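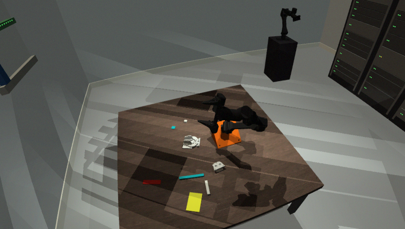
Simulation and Motion Planning Engineer

Sundqvist is looking for one more engineer for the planning group. We are a small software company, and our main product is Predel, a planning and control stack for table-top robot arms. Our customers use it for light assembly and sorting of small parts. You will work on the part of the code that decides how the arm goes from one pose to the next, and on the simulator where we test this before anything runs on a real machine.

What you will work on

The first months will be mostly about Atis, our in-house simulator. Every night it runs 655 planning tasks, most of them with small loose parts on a wooden table: flat pieces, thin bars, brackets with holes. Lighting and shadows change between the runs, so that the perception module does not learn one room by heart. At the moment 77 of these tasks are marked as unstable, which means that they pass one night and fail the next with the same code. We want to understand why, and we want you to lead this work.

Later you will also take part in:

Grasp planning for thin objects. Our planner is good with blocks and less good with a narrow bar that lies flat on the table.
Collision checking when the arm is folded close to its own base plate.
Pose estimation from rendered images, especially when a part is half in shadow.
Replay tools, so that a failed run can be opened and stepped through by the person who wrote the code.

What we ask for

You write C++ well and can read and repair Python made by other people. You have worked with a motion planner or a trajectory optimizer before, in a company or at a university. You know rigid body transforms so well that you find a wrong frame convention without too much suffering. Some experience with a physics engine is needed, but it does not matter which one.

It is a plus if you have worked with contact models, or if you have kept a large test suite alive for several years. A degree is welcome but we do not require it.

How we work

The office is in Femham, on the second floor, a short walk from the station. The planning group is there three days a week and the other two are free to choose. We speak English at work – for most of us it is the second or third language, so nobody will judge your grammar. Code review is done by two colleagues, and a change to the planner should not be longer than 300 lines if it can be avoided. The stand-up meeting is at 9:30 and it is short.

You will report to Ronja Öberg, who leads planning. For the simulator you will work closest with Roald Haugen.

How to apply

Send a CV and a short letter, one page or less, through the form on our careers page. Please describe one bug in a robot or simulation program which took you a long time to find, and how you found it. We read this part first.

Selected candidates get a small programming task with a time limit of 110 minutes, and after that a talk with the group. We would like you to start in April, but for the right person we can wait.

Questions about the position can be sent to Ronja through the same form.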